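车间工作笔记，四月
Lemieux 厂房，二层装配区
项目：Pimov（装配单元试用和人员转岗）

先写昨天没有写完的事情。

白班结束以前，我把 Ustedier 单元的停机记录导出来了，一共359条。我原来以为里面大多数是抓取失败，看完以后知道我的估计不对。抓取失败只占一小部分，更多的是“等待人员确认”。机器做完一步，屏幕上出现一个黄色的框，问操作员这个件是否到位，操作员如果在别的地方搬料箱，机器就一直等。等待的时间在报表里算作“人员原因停机”。我觉得这个名称很不好，会让看报表的人得出错误的印象。确认这个步骤是我们自己在设置时加进去的，操作员没有要求过。

我已经给计划部门写了邮件，请他们把这一类改名叫“等待确认”，单独统计。还没有收到回复。如果名称不改，月底的数字会显得我们的人很慢，而他们当时正在按照我们写的作业指导书搬料箱。

上午 8:10

和早班交接。夜班的交接本上写了两行字，第一行是“托架螺钉松，已拧紧”，第二行是“机器今天脾气不好”。第一行很有用，第二行我请早班的同事去问清楚。他中午打电话问到了：夜班觉得手爪在下降的最后一段比平时慢，每一次都在同一个高度停一下再往下走。这不是故障，是我上周改的参数，接近段速度从100%降到80%，改完以后我只写在自己的电脑里，没有写进交接本。所以这件事责任在我。夜班的人看着一台动作变了的机器工作了整个晚上，没有人告诉他们为什么变了。

以后的规定（先写在这里，我再做成正式的一页贴在柜门上）：
凡是改了速度、力、位置，改的人在交接本上写一行，写清楚改前是多少，改后是多少。
用手写，不用另外填电子表格。电子表格夜班打不开，他们的账号没有权限。
如果改动会让机器的动作看起来和以前不一样，要在班前当面说一次。

第三条是早班组长加的。我本来觉得写了就够了，组长说，人是先用眼睛看、用耳朵听，然后才去翻本子的。我同意。

上午 9:00

关于拧紧螺钉的事，多写几句。黑色托架是用两颗螺钉固定在台面上的，托架如果移动一点点，机器仍然会到原来的位置去取件，件就会被夹歪。夜班的人没有接到任何报警，他是用手推了一下托架，发现它会动。他以前在手工线上做了很多年，手工线的定位块也会松，所以他每次开班都习惯用手推一推。我们的点检表上没有这一项。Ustedier 给的点检表有急停、光幕、气压、手爪指面清洁，没有“用手推一下托架”。

我把它加上去了，放在表的第一行。字写得比较大。

这件事让我想到一个问题。我们在立项的时候，写过一份表，叫“由机器替代的技能”。里面列了：对位、插入、压紧、目视检查。现在看这份表，它只写了手做出来的动作，没有写手在动作之间知道的东西。例如推托架，例如拿起来一个件就知道它重量不对，例如听到隔壁工位的声音变了，就抬头看一眼。这些在旧的作业指导书里也没有，所以我们做表的时候抄不到。

我不想把这个写得太大。机器放件确实放得比较齐，这一点大家都承认。手工线最后两个小时的不良率总是上升，原因是手累了，机器没有这个问题。我只是想记下来，我们在列表的时候漏了什么，以后 Hodden 别的厂房上同样的单元时，可以先问一问那里的人。

上午 10:20

培训。目前能独立看单元的人有3个，目标是每个班都有人能独立看。现在夜班只有一个，他请假的时候单元就停着，大家回到手工台去做。

练习单元的安排和以前一样，用彩色练习件，不用真的产品件。练习件比产品件大很多，颜色也不同，这样站在外面的人能看清楚哪一个压着哪一个。黄色底板，绿色和蓝色的放在下面，紫色的十字件横着压上去，最后是红色的三脚件，从上面往下落。机器做的动作和产品线上是同一种：取件，抬高，移动到底板上方，对准，下降，松开，退回。产品件上是导轨、桥片和卡扣，颜色全是灰的，新来的人看不清楚，也会怕弄坏。

用练习件的另外一个好处是，人可以故意放错。今天我请两位学员轮流做：一位在我不说话的情况下把一个件放偏，另一位站在屏幕前面判断机器会在哪一步出问题。第一次他们猜的都不对，他们觉得机器会在抓取时停下来。机器没有停，它抓得很好，到下降的时候才碰到。件在手爪里已经有一点斜，这个斜在抓取的时候看不出来，要等到对孔的时候才变成问题。

其中一位学员说：“所以它报警的地方，不一定是出错的地方。”我请她把这句话写在白板上。我自己准备的讲义有好几页，想说的就是这个意思，没有她说得清楚。

练习中遇到的问题，按照发生的先后：

一，屏幕文字。“示教”这个词有一位学员不明白，她以为是“给机器做示范表演”。我解释说是带着手爪走到一个点，让机器记住。她说那为什么不叫“记点”。我没有好的回答。以后我们内部的说明都写“记点（示教）”，括号里保留原来的词，这样打电话给 Ustedier 的时候双方能听懂。

二，“接管”和“接手”。这是我自己的语言问题。中文不是我的母语，我在上一版说明里写“报警以后由操作员接管机器”，夜班的人读了以后以为要关掉自动，全部用手动做完。我的意思只是处理完这一个件，然后让它继续。现在改成“操作员处理这一个件，然后按继续”。长一些，但是不会误会。请看到这本笔记的同事，如果发现我别的地方也有这样的用词，直接在旁边改，用红笔最好，我会高兴。

三，腕部相机的画面。有一侧比较亮，黄色底板的角会发白。人看画面的时候容易以为那里缺了一块。机器对准的时候不用那个角，所以不影响，但是学员会担心。我在屏幕旁边贴了一张纸，写“发白是反光，请看绿色和蓝色的边”。以后换一种哑光的底板会更好，这要看采购。

四，站的位置。单元两边有灰色的挡板，站在侧面看不到最里面的底板，人会不自觉地把头伸过去。光幕会让机器停，所以没有危险，但是每停一次就多一条记录。地上要贴一个站立的位置线。以前手工台不需要这个，人坐在哪里就在哪里。

中午 12:15

在食堂和手工线的几位同事坐在一起。我没有带本子，下面是回来以后凭记忆写的，可能有不准确的地方。

她们主要谈的是声音和说话。以前手工线是面对面坐的，两个人中间隔一个料架，手在做，嘴可以说话。现在看单元的人是一个人站着，背对着别人。机器的声音不大，可是要一直留意它，所以也不能聊天。有一位说，以前下班的时候手累，现在下班的时候眼睛累，而且觉得一天没有做什么东西。她说了一句，我尽量写她的原话：“以前我一天做多少，我自己知道，现在屏幕知道。”

我问她是不是想回手工线。她说不想，她的手腕以前晚上会痛，现在好多了，她只是希望有个人可以说话。

另外一位的意见完全不同。她喜欢单元，觉得安静，喜欢自己找原因。她已经会看力的曲线了，上周是她先发现下压力的峰值在慢慢往上走，后来我们查出来是指面上的垫片磨了。她想知道会看曲线的人能不能算另外一个等级，工资有没有变化。我说我不知道，我会去问。这个我一定要去问，不能只在本子里写。

还有一个小问题：看单元的人什么时候可以去洗手间。手工线上说一声就走了，件停在那里没有关系。单元如果在等待确认，就会记一条“人员原因停机”，于是有人忍着不去。我听了觉得很惭愧。我马上能做的是把确认的等待改成不报警，只亮灯。下午就改，改完写进交接本（见上面的规定）。

下午 1:30

已改。确认等待：改前是蜂鸣加黄框，改后只有黄灯。记录里仍然有时间，但是不再带操作员的工号。工号这个字段我不知道原来是谁要求加的，Ustedier 说他们的默认设置里没有，那就是我们这边加的。我先去掉，如果有人需要，请来告诉我需要它做什么。

下午 1:50

产品线的批次数字，给计划部门用的。本月到现在，单元完成1535件，全部经过人工复检。复检的工位上一直是手工线调过来的老员工。计划部门问什么时候可以取消复检。我的回答是现在不可以。理由写在邮件里，这里再写一遍，免得以后找不到：

机器能知道的是下压力和最后的高度，它不知道卡扣的小舌头有没有翻过来。翻过来的时候高度是一样的，力也差不多。人用拇指摸一下就知道。腕部相机在这个角度看不到小舌头，被桥片挡住了。如果要让机器自己判断，需要再加一个侧面的相机，或者改卡扣的设计。这两件事都不是这个月能做完的。

计划部门又问，那么复检算不算浪费。我说复检的人同时在做另外一件事，她把翻舌头的件按照左边和右边分开放。现在左边明显多。这告诉我们机器下降的时候有一点偏，所以她在替我们做测量。我把她的两个盒子拍给计划部门看了，他们暂时没有再问。

她自己不觉得这是什么重要的工作。她说，分开放只是因为看着整齐。

下午 2:20

接着上面左边多的问题，在练习单元上试了一下，看是不是能重现。想法是这样的：手爪夹住竖的那一段，如果夹的位置偏高，下面的脚就容易摆，落下去的时候有一边会先碰到。练习用的红色件正好有三个脚，比较容易看出来哪一个先到。

做法：
手爪速度保持80%，和产品线一样。
底板先不动，只改夹持高度。
每次放完以后人工取走，再放回去，让取件的位置有一点自然的变化。人的手放不到完全一样的位置，这正是我们需要的。
两位学员一位看屏幕，一位看侧面，各自写，写完再对。

她们写的内容有时候不一样。看屏幕的写“右脚先到”，看侧面的写“一起到”。讨论了一会儿，发现屏幕上的画面是斜着看的，近的一边会显得先到。我觉得这个讨论比我准备的练习更有用。后来决定，以侧面看到的为准，屏幕只用来看对孔。

夹得低一点确实稳一些，但是太低手指会碰到紫色的件。中间有一段可以用的高度，不宽。产品件上这一段应该更窄，因为件小。要等产品线停下来换班的时候去量。

还有一点，学员问我为什么要让人来取走再放回去，机器自己也能做。我说可以，但是那样每次都一样，我们就看不到问题了。她说：“那我们是负责不一样的。”大家都笑了。我想了想，工作说明书里的“辅助上料”这个词，其实也可以写得更准确。以后改岗位说明的时候再讨论。

下午 3:10

Ustedier 的技术支持打电话来。要点：

夹持高度可以做成两级，取件时一个高度，放件前在托架上重新夹一次，换成另外一个高度。节拍会变长。我问长多少，他们说要看动作，不肯给数字，我理解。

手指的垫片可以单独订，不必整套换。上次的报价是整套的，采购那边请不要按照那个下单。

他们建议把现场人员的参数权限全部收回，只留给工程师。理由是别的客户那里有人乱改。我没有同意。夜班没有工程师，如果权限收回来，夜班碰到一点小偏差就只能停着等天亮。我们折中的办法是：操作员可以在很小的范围里改位置补偿，不能改力和速度，每次改动自动留下记录，也手写一行。范围多大，我要先和夜班商量，不能由我和供应商在电话里定下来。

我注意到在电话里，我们两边都说“他们”，他们会乱改，他们需要培训。说的那几个人就在我后面几步远的地方练习，能听见。挂了电话以后我向她们说明了刚才谈的内容。下次这样的电话我想开免提，请她们一起听。

下午 3:40

岗位说明的草稿，先把要讨论的地方列出来。这一部分要给人事看，所以请同事们先看，有意见直接写。

名称。现在系统里叫“单元监视员”。大家都不喜欢，听起来像保安。手工线提的名称是“装配工（单元）”，意思是还是装配工，工具不一样了。我赞成这个。

轮换。人事的想法是固定岗位，便于管理。两位已经会的同事希望轮换，半天单元，半天手工或者复检。轮换的好处我看到两个，一个是手和眼睛可以换着用，一个是手上的感觉不会忘掉。如果完全不做手工，过一两年以后，谁还能摸出来小舌头翻了没有。坏处是交接的次数变多，交接本要写得更勤。

不想转的人。有一位老同事明确说不想学单元，她离退休不远了。我认为应该让她留在手工台。手工台还有小批量和返工的活，量是够的。请人事不要把“拒绝培训”写在她的材料里，她没有拒绝，她选了另外一份有用的工作。

停机的权力。必须写清楚：任何人觉得不对都可以按停，不用先说明理由，按了以后不追究。旧的手工线没有这样写过，因为停下来只要把手放下就行了。现在停下来是一个要按按钮的动作，还会留下记录，人就会犹豫。我今天就看到一次，学员的手已经到了按钮旁边，又看了看我。我在场的时候都这样，夜里一个人的时候会更犹豫。

工资等级。见中午的记录。我不能决定，我会去问。

下午 4:15

收拾练习单元以前，又走了一遍。今天的件都在，没有少。指面擦过。托架用手推过，不动。底板的黄色边上有一点脏，明天擦。

下面几张都是练习单元里的。

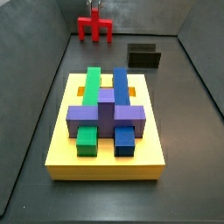

紫色十字件横在绿色和蓝色上面。

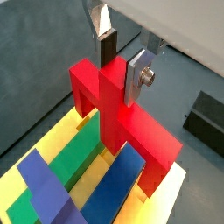 腕部看到的红色件，手指夹在竖的一段上。右下角发白，就是上面说的反光。
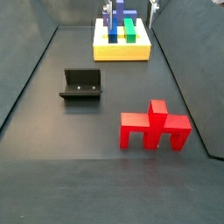

紫色件在两个手指之间，红色件立在靠近人的这一边。 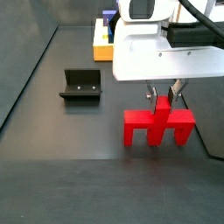
夹着红色件，三个脚差不多一样高。左边是托架和两颗螺钉。

下午 4:40

和晚班的人当面说了三件事：速度是80%，所以最后一段慢，这是有意的；确认等待不再响，只亮黄灯；点检表第一行是新的，用手推托架。他听完以后问，那如果推了会动呢，是自己拧还是叫人。我发现我没有写。问得很对。现在写上：自己拧，拧完跑一个空的循环，看手指到托架的时候位置对不对，然后在本子上写一行。如果拧不紧，停用，回手工台，不用打电话叫醒任何人。

扳手要放在单元旁边，现在在工具室里，夜里工具室是锁着的。我先把我自己的那一把用绳子系在柜门上。请不要拿走，也请不要换成长柄的，长柄的会拧过头。

他还说，昨天夜里其实他挺喜欢机器慢一点，慢的时候他能跟得上看。快的时候他只能看见开始和结束。这一点我以前没有想过。80%是我为了减少碰撞改的，报表上只会看到节拍变长，不会看到有人因此看得更清楚。计划部门如果要求恢复原来的速度，我想先请他们到单元前面站一会儿，两种速度都看一下。

下午 5:05

没有做完的：

停机记录的名称，等计划部门回复。明天上午再打一次电话。
地上的站立线，胶带有黄色和白色，用白色，黄色和通道线会混。
产品件夹持高度的可用范围，要在换班的空隙量，带高度规。
垫片单独订，通知采购旧报价作废。
位置补偿的范围，和夜班一起定。
工资等级，问人事，问到什么就告诉她什么，没有结果也要告诉她。
手工线和单元之间的料架能不能转一个方向，让站着的人可以面对别人。我量了一下，电缆够长，但是料箱的进口会对着柱子。请做设备布置的同事来看看，也许把柱子旁边的废料桶移走就可以了。
讲义第一页换成学员的那句话，原来的第一页删掉。

另外，练习单元的钥匙我放回了抽屉左边的格子，右边的格子里是旧手工台的，两把很像，旧的那把上面有一点蓝色油漆。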